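Notes on running a lighting cue stack for a show with no script

12 December 2019

I have now operated lights for the Vallanwood improv nights for a full season, and a few people have asked for the file. The file is of limited use without the method, so I am writing down the method.

A scripted play gives the operator a numbered list. Cue 14 fires on a line, cue 15 on a door. A long-form improv show gives the operator a suggestion from the audience and then 40 minutes in which any player can move the setting to a submarine. A linear stack is useless for this. What I run is a flat page of states, each reachable from every other in a single press, with the fade time held separately.

The states are dull on purpose. Full warm wash. Full cool wash. Stage left isolated, stage right isolated, centre tight. One saturated blue, one saturated red. Blackout. I started with far more, including a flickering television effect that I was proud of and used twice. Every extra button costs search time, and search time is visible from the seats as a late blackout.

Fades go on a fader. Zero for a button ending, 2 seconds for most scene changes, longer for anything sad. I set the fader during the scene, before I need it, and leave my right hand on blackout. The left hand does everything else. If your desk puts the blackout on the left, swap the layout before the first rehearsal and do not change it again.
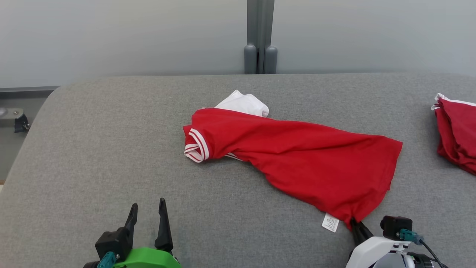
Grey fabric against the pale wall.

On when to call the edit. Our format lets the booth end a scene, which some troupes dislike. I use three criteria. The first is a clear callback that lands. The second is a player restating the premise of the scene for the second time. The third is a drop in volume from the house after a high point, which takes practice to hear through a booth window. If none of these applies, I wait. A scene that is struggling at the one-minute mark is often only slow, and pulling it teaches the players that the booth will rescue them.

There is a case for not using the booth at all. The Murik format we borrowed last January uses sweep edits only: a player crosses downstage and the scene is over. Under that format the operator follows. I bring the wash down to 80 per cent on the cross and back to full when the first line of the new scene is spoken. The dip should be noticeable to the players and barely so to the audience. Anything deeper reads as a blackout and people clap.

Sound is a separate problem. We have one operator for both, so I keep sound to a handful of loops on a second device at fixed volume. Rain, traffic, a generic dance track, an organ. I bring a loop in only after a player has named the place out loud. Offering rain when the player had a desert in mind is a worse error than offering nothing.

Landcombe has a proper theatre with a proper grid, and when we played there the house technician had patched everything by colour, where I patch by area. I spent most of the tech hour undoing it and had no time to check levels. The centre special was hitting the players at chest height for the entire first half. I now send the patch sheet ahead and bring a printed copy as well.

The other thing I got wrong this season was the house lights. I was taking the suggestion with the house at full, as every troupe I had watched did. At around a third, people still shout things out, and the players are not squinting when the scene begins. The transition is also shorter.

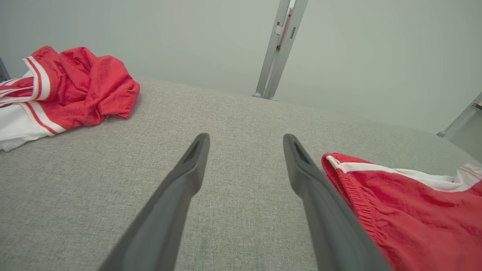 Kamran Mengal wrote in after the last post to say that he takes the opposite view on fades: he snaps everything, including the sad scenes, on the grounds that a slow fade gives players time to add another line, and the other line is always worse than the one before it. I tried this for one set. He is right about the extra line. I still found the snap too hard after a quiet scene, so my compromise is a short fade with the curve weighted to the front, which takes most of the light away early and leaves only the tail.

The show file is labelled Sampaio for reasons to do with an old password. It will load on the same family of desk as ours, but check the patch before you trust any of the states. The blue in particular will be wrong.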